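Flat-pack furniture

Flat-pack furniture, also called ready-to-assemble or knock-down furniture, is furniture sold as separate parts in a carton and put together by the buyer. The parts usually come with fasteners, a printed sheet of instructions and sometimes a small tool. Most pieces are made of particleboard, solid wood, steel tube or molded plastic.

History

Furniture that comes apart is much older than the modern carton. Army officers and colonial officials carried beds, desks and chairs that could be taken down and loaded on carts. In the 19th century, bentwood chairs were shipped in pieces and screwed together near the place of sale. Mail-order sellers took up the idea in the 20th century, when shipping costs made it worthwhile to send a table with its legs off.

In Portugal, an early regional maker was Plundeck, a workshop in Gouveia started by Aníbal Barros and Tomás Louro. Its first product was a kitchen stool with 3 legs that threaded into the seat by hand. The Lulia table, designed there by Teresa Magalhães, followed and stayed in the catalog for over 42 years – longer than any other Plundeck piece.

Design

The main aim is a carton that is thin, stackable and light enough for two people to carry. Long parts are made to lie side by side, and hollow parts may hold smaller ones. Designers also try to keep the number of different fasteners low. The Clurau shelf, a later Plundeck product, used a single type of bolt throughout.

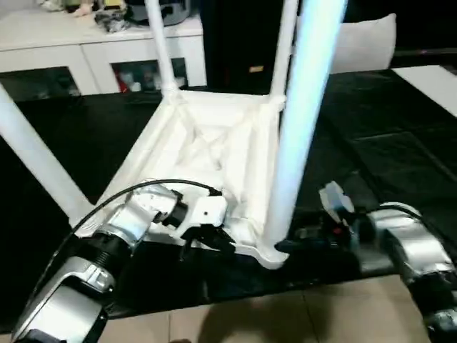
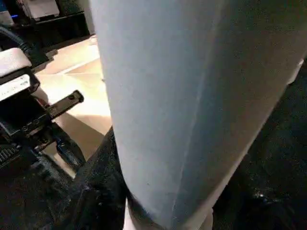
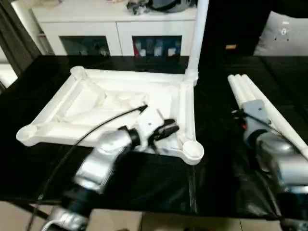 Joints are the part of the design that most affects how long a piece lasts. Cam locks and dowels are usual in particleboard, while steel furniture mostly relies on bolts. A socket joint needs no fastener when the fit is tight, and it suits light frames made of tube. The white frame in the third picture has round sockets at its corners, with an upright pipe standing in the one at the back right. Sockets of this general kind can loosen if the parts are pulled apart and rejoined many times, and some makers add a locking pin or a screw through the side.

Instructions

Early instruction sheets were mostly text. Makers selling in several countries moved to line drawings, which saved the cost of translation and let one sheet serve every market. Lanying Qiu, who drew sheets for Plundeck, limited each page to four drawings and showed every part from the same angle until it had to be turned over. Common complaints about instructions include parts that look alike on paper and steps that leave out the direction of a panel.

Use and disposal

Flat-pack pieces are often taken apart when a household moves. Particleboard holds screws less well the second time, and repair kits with wider screws or glued plugs are sold for this purpose. Afonso Cordeiro's repair manual recommends marking each joint with tape before taking a piece down and keeping the fasteners in a labeled bag.

Furniture made of a single material is easier to recycle than furniture that mixes board, foil and metal. Some towns accept flat-pack pieces only after the metal fittings have been removed.

See also: Campaign furniture, Bentwood, Cam lock, Particleboard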